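Final Report: Gripper Faults in a Two-Arm Produce Sorting Task
Plirkville project group, submitted 2021-05-20

1. Background

Our project used two arms to sort toy fruit and vegetables into containers. The control software was Enari, which we had worked with since February. We planned to measure sorting speed. After the arms started stopping in the middle of runs, we changed the topic to the fault itself. 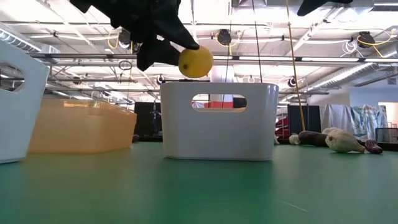 2. What went wrong

The fault was a lost grip signal. The software received no finger position for a short time and kept using the last value. It then closed the fingers too far or stopped the arm. In 232 logged runs this happened 41 times.
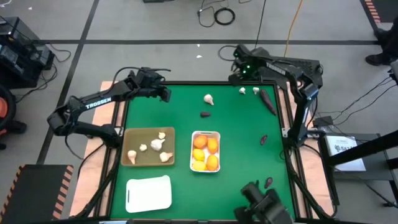

Figure 2. Work surface with both arms, garlic in the tray and fruit in the basket.

Most of the stops came when both arms were working close together. We first blamed the Besnard power supply and replaced it, with no change.
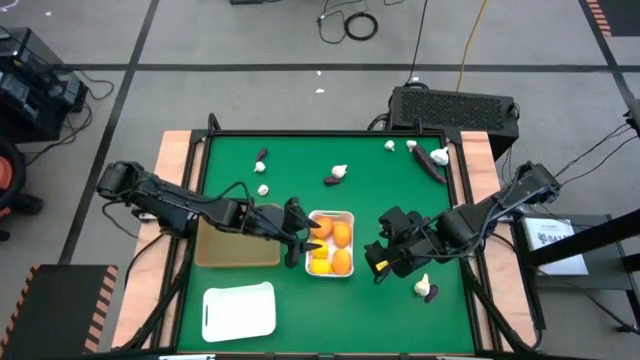
Our second guess was the wiring. The signal line shares a bundle with the motor power line, and the bundle flexes at every joint. With the two grippers on either side of the white tray, both arms reach inward and their cables follow them. We moved the signal line out of the bundle on one arm and ran 145 more runs. That arm had two faults.

We also added a timeout, so that an old finger value now halts both arms.

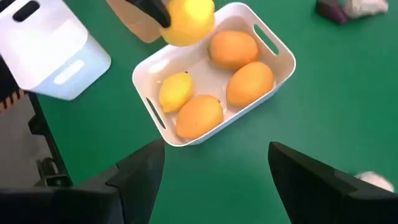 3. Remaining problems

The Arkgate emergency stop cuts motor power, so a raised arm can drop. We want a brake or a rest position before the next group takes over. The second arm still has the original wiring.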